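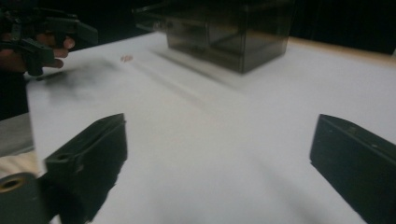 One of the packers from the late shift asked whether the hand grippers mean the packing jobs are going, and said people on her line would sooner be told now than read it on the board in spring.

The chair took this first, ahead of the printed agenda. The answer given was that no packing job at Darkwood is being removed this year. Beyond that the plant manager could not give a promise, and the staff side asked for the words "could not give a promise" to be kept in the minutes.

Staff and Management Meeting, Darkwood small parts site
2 February 2021, upper canteen

Minutes of the January meeting
Agreed, with one correction. Item 4 should read "late shift", not "both shifts".

1. Fastemlow project, progress
The arm cell is due to start on box handling once enough demonstrations have been recorded. Recording is done by packers at the white tables, using the hand-held grippers in place of their own fingers. The project lead reported 1,488 usable demonstrations so far. A further 133 were thrown out, mostly for dropped parts or for starting before the recording light came on.
The staff side asked if thrown-out recordings are held against the person who made them. They are not. Names are taken off before the files go to Laltometti, who do the training of the software.

2. Hands and wrists
Several people reported sore thumbs after a full session. The grippers are heavier than they look and small pieces take a lot of squeezing and re-squeezing. The nurse has seen 9 people about this, none of them off work.
Agreed: no more than two hours a day per person on the grippers, with a change of task in the middle. Supervisors to put this on the rota by Friday.

3. Pay while recording
At present packers on recording work get their base rate but lose the piece bonus. The staff side said people are being asked to teach the machine at a loss to themselves. Management accepted the point. Average bonus to be paid for recording hours, backdated to the start of January. Payroll asked for the session sheets to be filled in properly, as some have no finish time.

4. What the work will be afterward
The plan is for the arms to take the repeat box moves and for packers to go over to checking, refilling and clearing jams. The staff side asked who decides which packers get trained on the Cù control panel. No decision yet. It was asked that length of service count and that the late shift not be left until last, as happened with the label printers.
Management to bring a written list of the new jobs, with grades, to the next meeting.

5. Lighting
Complaints about glare off the white tabletops. The lamps can't be dimmed during recording. Maintenance to try turning the tables a quarter and report back.

6. Any other business
The lockers by door 2 are still broken.
Request for the recording area to be kept clear of coffee cups. Noted.

Next meeting to be held in the same room, date to be posted once the late shift rota is out.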